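Homley Neighborhood Laundry and Clothing Exchange
Progress report to the Uton Fund, August

The exchange has now run for 3 months out of the old Ranach shop. We have taken in 1000 garments and passed on most of the adult sizes. Winter coats go out the same week they arrive. Men's shoes are still short, and Leena Ojala has written to two more employers about them.

Repairs are slower than planned. Hilkka Koskela's sewing group fixed 115 pieces, but 34 are waiting for zippers – the supplier changed its minimum order and we had to combine ours with next month's.

Spending is within budget except for electricity. Aleksi Kettunen will send the meter readings separately.

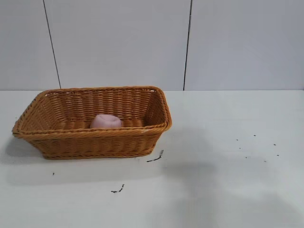

Children's clothing remains our weakest area, and we ask to move part of the printing money to a second collection drive. Oona Laaksonen would put woven baskets like the tan one, with its rolled rim and sloping sides, at the library and the clinic, where parents can drop off small items without coming to the shop. The drive would start once the schools reopen.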